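Furnent Adds Gripper-Based Training to Its Packing Automation Program

17 Jul 2021

Furnent, a contract packer of bottled and boxed household goods, said it is expanding the program it uses to teach packing robots, with employees doing the teaching by hand. The program, called Junum, will grow from one packing line to three in August.

Under Junum, employees pick up and set down everyday products with hand-held grippers. The recordings are then used to train the robot arms that load cartons at the company's Ustov plant. Employees have recorded 2,000 pickups since the program began, covering 188 products.

Packers who join the program spend part of each shift at a table and the rest on the line. They choose where to hold a product, how to turn it and how hard to squeeze. Tall bottles have taken the most practice — a grip placed too high tends to tip them.

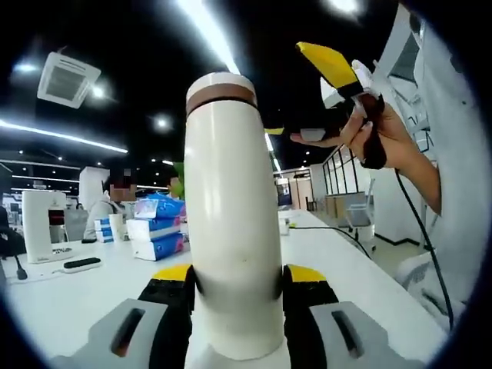

Will the robots replace packers at the Ustov plant?

Furnent plans to keep all 124 packing jobs at the plant. The robot arms will take over repeat loading of full cartons, and packers will move to mixed orders, quality checks and gripper work. Pay grades stay the same for anyone who changes duties, and gripper work counts toward the plant's skills bonus.

The arms were supplied by Tse, which also maintains them. Each arm on the first line loads up to 625 cartons a shift. Lifting and twisting were the most common complaints in the plant's last staff survey, and the company expects the new setup to cut down on both.

Training for the two added lines starts in August and is open to employees on every shift. No computer experience is needed. A first session covers safe handling, cable placement and how to restart a recording after a dropped item.

Employees can sign up at the shift office. Customers with questions about product handling during the changeover should contact their Furnent account representative.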